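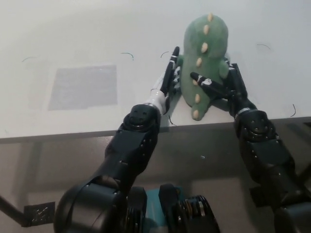 Photo: Jagadeesh Nair

Tumaini Mutiso was still hunting for the good teapot when I arrived, and we talked for a while through the kitchen door about bus routes before either of us remembered the interview.

She has been writing bedtime stories for Laven, the little children's press, for longer than she cares to work out, and her new collection comes out in June. "I never meant to write for kids," she told me, pouring at last. "I had a niece who wouldn't sleep, and I ran out of books, so I started making things up in the dark, and they were terrible!"

They got better, slowly (her word). She likes a story to be up to 400 words, short enough for a tired parent, and she reads each one aloud to her editor, Ajith Acharya, over the phone. "If Ajith yawns, I'm pleased. He used to apologize for it."

The longest one in the book started out at 2,000 words and had a storm in it. The storm is gone now. "I miss it a little," she said. "It had a goose."

She is already on the next one, about a night ferry, and she read me the first page while the tea went cold.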